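We use cookies to remember your settings. Accept all | Only necessary

Workshop notebook, Room 703
15 Sep 2022
Gemma Entwistle

Cables on the floor, continued

I had planned to write up the shelf brackets today, but the floor took the whole morning, so the entry is about the floor.

Starting point. When we moved from the Stonard building in June, we put everything with a plug where it would reach, and we said we would make it properly later. The wall sockets in 703 are all on one side and the long bench is on the other. So the cables cross the planks, and people step over them with cups in their hands. Dennis caught the white one with his shoe last week and pulled a lamp down. The lamp survived. The shade has a dent, and I turned it to the wall.

What I wanted to find out: which cables must cross the floor, which cross it only from habit, and how long the new leads have to be if we go along the wall instead.

First I followed each cable with my hand from the plug to the other end. It is slow work and you need to be low down for all of it. I recommend an old cushion. I tried first to do it by eye from a chair and I made two mistakes in the first minutes, both times with the black ones, which all look the same when they lie under each other. After that I put a bit of masking tape on both ends of every cable when I was sure, and wrote the same letter on both. The pencil does not hold on the tape, use the fine marker from the drawer under the vise.

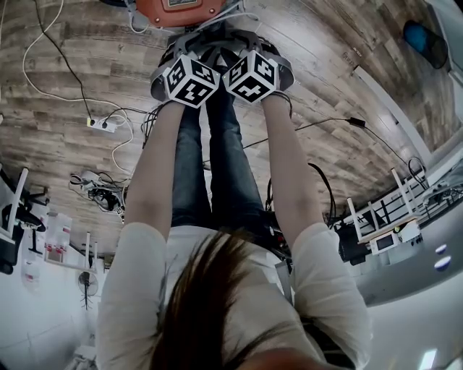

Floor in 703: white strip, the long white cable in its loop, the black tangle beside the wall.

The long white cable is the easiest case. It is far too long for what it does, and the extra length lies in a big arc where people want to walk. I measured the direct way with the tape and got 3,000 mm, going along the skirting and around the corner. I will order a lead in this length and put the old one in the box for the yard, where long is good.

The black cable that goes diagonally to the strip is harder. If I take it along the wall it comes short by 800 mm. Joining two leads is not allowed in our rules and I don't like it anyway. There are two possibilities. The first is to move the strip nearer to the corner, and the second is to buy a flat cover and let the cable cross at a right angle to the door, so that one steps over it once and in a known place. I prefer to move the strip. Dennis prefers the cover. We did not decide.

About the strip itself. I don't want it lying on the floor any more. Dust goes in, and when I mop I have to lift it with one hand and mop with the other. The Melilus catalog has a holder with two screws that goes under a bench top, and the Foka one sticks with glue. I would take the screws. Glue on this bench has failed me already with the pencil tray.

Then the pile. I left it for last, and I was right to, it ate the rest of the time until lunch. The method which worked in the end: find one free end, do not pull, and carry this end back through the loops like thread through cloth. Pulling makes small hard knots, and I made one before I stopped doing it. The cables that go to nothing I laid over the back of a chair. There were more of them than I am happy to write here. Some are from the old radio, I believe, and we gave away the radio.

For storing I made each one into a loose coil, as wide as a dinner plate, with a strip of hook tape around it. Not around the hand and elbow please, it twists them. The coils hang now on the row of pegs behind the door, short ones toward the window. If a peg is full, take something away before you put something new.

The planks. With the cables lifted I could finally see the boards properly. They are in better condition than I feared. Near the wall there is a line of grey dirt in the joints, and a dull place from old parcel tape. Warm water with a little soap took most of the dirt. For the glue of the tape I tried cooking oil on a rag, left it for 8 minutes, and wiped it. It came off, but the place is now a bit more shiny than its neighbors. I would use less oil next time. The Söderlund floor soap is finished, only a spoon of it is left in the can.

Still to do:
Order the white lead, 3,000 mm.
Decide strip or cover (Dennis and me).
Holder for under the bench, with screws.
Ask downstairs if they want the radio cables before they go to recycling.
Floor soap.

One more remark for whoever opens this page later. The letters on the masking tape go from A, and there is no I and no O, I skipped them so that they are not taken for numbers. The list of letters is on the inside of the cupboard door — please write there also when you change something, otherwise we do all this again in a year.

Comments

Dennis Bunting
I still vote for the cover. If the strip goes in the corner I have to crawl behind the cabinet each time I want to switch it off, and you know how narrow it is there. Could we have a strip with the switch on a separate lead?

Gemma Entwistle
Possible, I will look at the price. Then the corner is fine for you?

Dennis Bunting
Then fine. And leave me two of the coils from the chair, the thin ones, I need them for tying the tomatoes.

Gemma Entwistle
Take them before tomorrow noon, they are on the lowest peg.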